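How I change the filter bags on our coolant line

15/11/2019

I look after the filtration on a small grinding line at Bodham, and the job I get asked about most is the bag change. We run a Jiveck twin housing, so one side can stay in service while you work on the other. If you only have a single housing you'll need to stop the pump first, but the rest is the same.

What you need: a new bag in the right size, a fresh cover O-ring, a drip tray, a rag, gloves and eye protection. I use 11 inch tongs to lift the old bag out (kitchen ones, they work great!).

Before you start, look at both gauges. Ours reads a couple of psi across a clean bag, and I change it when the difference hits 11. Don't go by the calendar alone. Back in August we were getting 800 hours out of a bag, then a new batch of castings came in and the thing was plugged solid in no time.
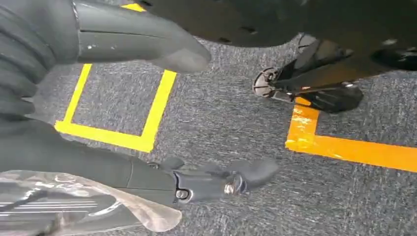 Start by swinging the changeover valve to the other side, then close the inlet and outlet on the housing you want to open. Go slow -- a fast valve gives the whole line a good thump. Next, mark off your drip area on the floor, because you'll be setting down a heavy, messy bag and you want people to walk around it. Bright tape does the job, even on carpet, where a yellow square or an orange corner stands out nicely against the gray. On our shop concrete I wipe the spot with degreaser first or the tape peels by lunch.

Now crack the vent on top of the housing and wait until the gauge reads zero. Then open the drain and let it empty down below the basket. I know it's tempting to pop the cover early, but please don't. I've worn that coolant and it took two showers.

Loosen the cover bolts a bit at a time, going across and across, and swing the cover away. Lift the bag straight up, let it drip over the housing for a minute, then set it in the tray. Have a look inside it while you're there. Shiny fines are normal for us, but big chips mean something upstream has let go -- last time it was a torn screen.
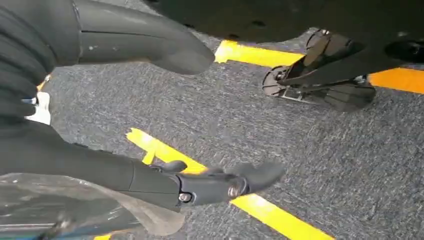 Yellow floor tape on gray carpet.

Wipe out the basket and check the rim for nicks. Push the new bag all the way down and seat the collar with your thumbs until it sits flat all around. A crooked collar lets dirty coolant slip right past, and your gauge will look wonderful while your parts get scratched. Fit the new O-ring with a smear of grease, close the cover and snug the bolts in the same crossing pattern.

Crack the inlet open with the vent still open, and close the vent when you get a steady stream with no spitting. Check for leaks, open the outlet, then write the date and the clean reading on the tag.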